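Speaker notes - Learning a hand skill as an adult
Teravura evening talks, Bakthorpe library
2024-08-31

Opening
Say hello, check the back row can hear. Mention that the talk runs short and questions go at the end. Handouts are on the table by the door.

Start with the piano story. I took it up at an age when most people are giving it away. For the first month I practiced the same piece from start to finish every evening, and I got very good at the first 8 bars. The rest stayed bad until December.

Point to make: I was putting in the time, but all the easy parts were getting it.

Slide 2 - Small pieces
Pick the smallest part that gives you trouble and work on that alone. For a knitter it may be one decrease. For a woodworker it may be starting the saw cut. Four minutes on the hard part, then stop and do something else.

Ask the room: who here is learning something with their hands right now? Take two or three answers, no more. Last time this ate half the talk.

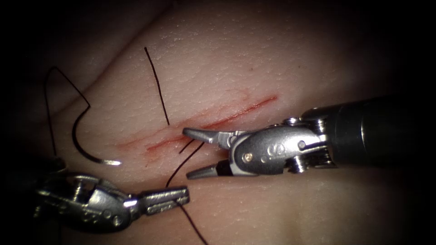

Slide 3. Thin red incision on a practice skin pad, instruments working over it.

Don't stay on this slide. Some people don't like it, and we have the bread dough example next.

Slide 4 - Spacing
Read out the dough example. Two people bake the same number of loaves. One does them all in a weekend, the other spreads them over 8 weeks. Ask which one they'd rather buy from in a year. Let them argue a little.

My own rule is 3 short sessions a week. I tried daily and quit - twice. If somebody asks for the research, say I am speaking from teaching evening classes at Inbridge and send them to the reading list.

Slide 5 - Two hands
Most beginners watch the hand that does the work. The other hand is where things go wrong. Think of chopping an onion, or holding fabric under a sewing machine needle. Have everybody pick up a pen and a sheet of paper and draw a circle while turning the paper. Wait for the laughing to stop.

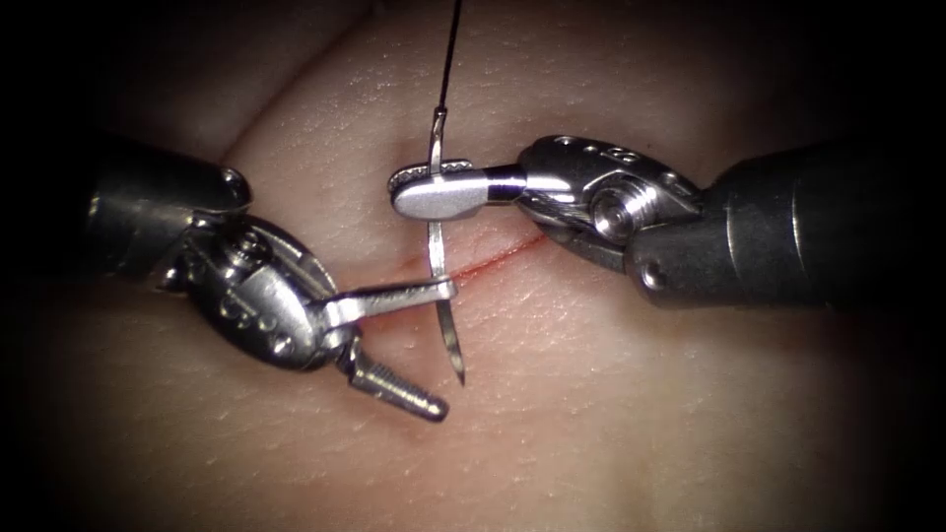 Slide 6. Left and right graspers meeting near the center of the pad.

Leave it up while people finish their circles. Then ask them to swap hands and try again.

Slide 7 - Keeping a record
Hold up the Rodrigues notebook. One line per session: what I worked on, what was still hard. Skip the part about apps if we are running late.

Closing
Put the reading list back on screen. Thank the library. Remind people to return the pens.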